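Teleoperated Demonstrations: Frequently Asked Questions

Applies to the Neltwood simulated bench and the Jasholm physical bench. Last revised Tue 14 October.

Which demonstration modes are supported?

Two. Hand guiding (the operator holds the arm and moves it with the joints in gravity compensation) is available on Jasholm only. Remote control, using the Sirnano handheld controller, is available on both benches. Recordings from the two modes are stored in separate folders and should stay there. Hand-guided recordings have no command stream, only measured joint positions, and the training script will reject a folder that mixes them.

Do I have to start in simulation?

Yes, for any task that involves the rack fixture. New operators record 72 accepted demonstrations on Neltwood before they are given a login for Jasholm. Rejected takes do not count toward the total. Operators who have been away since January or longer repeat the controller check but keep their earlier total.

How does the controller map to the gripper?

Motion is relative. Hold the clutch button and the gripper follows your hand; release it and the arm holds its position while you move your hand somewhere more comfortable. The trigger closes the fingers. Scaling is set in the session file and is 1:1 by default. Most operators lower it for the last part of an approach and raise it again for travel across the breadboard plate.

Rotation is not scaled. If your wrist reaches its limit before the gripper reaches the angle you want, clutch out, turn your hand back and clutch in again.

What should an approach to the rack look like?

Come in from above with the fingers pointing straight down. Stop over the fixture, correct your position sideways, then descend. Do not correct sideways and descend in the same movement. The fixture has a rod at each corner and clear sides, and diagonal descents are the usual cause of contact with either.
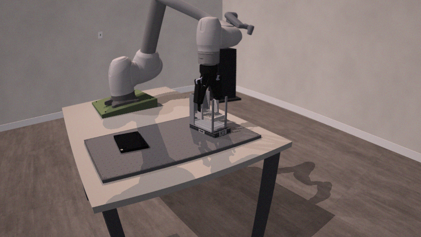
Yaw Dogbe writes that the stop above the rack is too short in most of the recordings he reviews. He would like operators to release the clutch there, let the arm settle, and only then start down. A policy trained on takes without the stop tends to copy the hurry and miss the hole by a small but consistent margin. He also asks that nobody add the stop afterward by duplicating samples, as the velocities no longer match.

We have adopted the first point as a rule for new recordings. Existing recordings do not need to be redone.

Can I rely on shadows to judge height?

In Neltwood, only with the default lighting. Light direction is randomized when the "vary" option is on, and the shadow of the arm may fall anywhere, including across the place you are aiming for. Use the second viewport, set to a low side angle. Clear fixture walls are hard to read from a high camera in either bench.

What makes a demonstration unacceptable?

A take is rejected automatically if:
- the joint speed limit is reached at any point
- the fingers or wrist touch the fixture frame
- the clutch is released while an object is held over open plate
- the recording exceeds 900 samples

A take may also be rejected on review for wandering, which means changes of direction that serve no purpose. Hesitation is acceptable. A slow take with a clear path is more useful than a fast one with two detours.

Should I record mistakes and recoveries?

Yes, but tag them. Set the label to "recovery" before you save. A recovery take starts from a poor position, such as a gripper offset to one side of the rack, and ends with the task completed normally. Takes that simply went wrong and were abandoned should be deleted.

Why is my replay different from what I recorded?

Check the following in order.

1. The session file. A replay with a different scaling value will drift from the first clutch release onward.
2. The fixture pose. The breadboard plate is placed at an angle to the table, and that angle is stored per session. Loading a recording over another session leaves the rack where the new session put it.
3. The controller firmware. Version 2 changed the trigger curve, so older recordings close the fingers late.

Where are the files stored?

On the Akolgo server, in a folder per operator and per task. Uploads run when you close the session. If the connection drops, the files remain on the workstation and are sent at the next login. Do not rename them by hand; the index is built from the file names.

Can I use my own task?

Send a short description of the start state, the end state and the objects involved. Tasks that use the existing rack and plate can usually be set up in the current session format. New fixtures need a collision model first, and the request form has a field for it.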